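Folding sweatpants: tips we borrowed from our own robot study

In our Vadumari project we teach a robot to fold clothes by recording people who do it with hand-held grippers. We collected 836 folds in homes in Urkisville, and afterwards we compared the ones that went well with the ones that had to be repeated. Some results are useful also for a person with two normal hands.

The drawstring made more trouble than the legs. When the cords stayed on top, a finger often caught a cord together with the cloth, and the fold came out crooked. Put the cords inside the waistband before you begin.
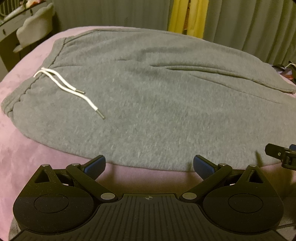
Grey sweatpants on the bed, both cord ends lying over the cloth.

Smooth the big folds first and leave the small creases for later. In our recordings, 15 seconds of smoothing at the start saved a second attempt in most cases.

A soft bed cover moves together with the trousers. If you have a table, use it. If not, press the cover flat with your palm and pull the cloth only a little at a time.

Take hold of the waistband at its two ends, not in the middle. The elastic gathers there, and the learned program also failed more often when it started from the middle.

Tips for T-shirts will follow when the July recordings are checked.

Babar Kiani, 1 January 2021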